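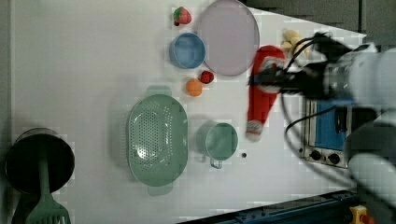

## June, bench 2, mid-afternoon

Sorting cell again. Sihan Zeng set up the toy kitchen table for me (fruit, lavender plate, colander, Santa hat, the lot) and I ran the hat list while she got on with the Dellosow paperwork. Soft things are still what I worry about most. Fur trim, plush, anything that squashes when the fingers come down on it.

Plan for the batch is 149 picks, hat first, then the small fruit, then the bowl and the green pot. I'll put the grip numbers in the shared sheet, not in here, so please don't go hunting for them!

More on my mind is what Truden said on the phone. Their packing room has 60 people in it and they want the arm on returns by autumn. Fine, but who clears a jam? At Nirska it fell to whoever stood nearest, on top of their own work, and they got grumpy (quite right too). I'd like one person per shift who does only that, trained properly and paid for it.

Sihan reckons the dull bit will be the waiting. You used to chat while you sorted, and now you stand 45 minutes watching a gripper, then get beeped at. She did two summers on returns, so I listen to her on this. She wants a stool, a louder beep and swaps every hour. I've put all three in the draft.

To do:

- send draft to Peng before the site visit
- ask Truden who picks the shift leads
- second hat, different trim
- re-tape the cable on the spare arm

Kettle's gone again, by the way.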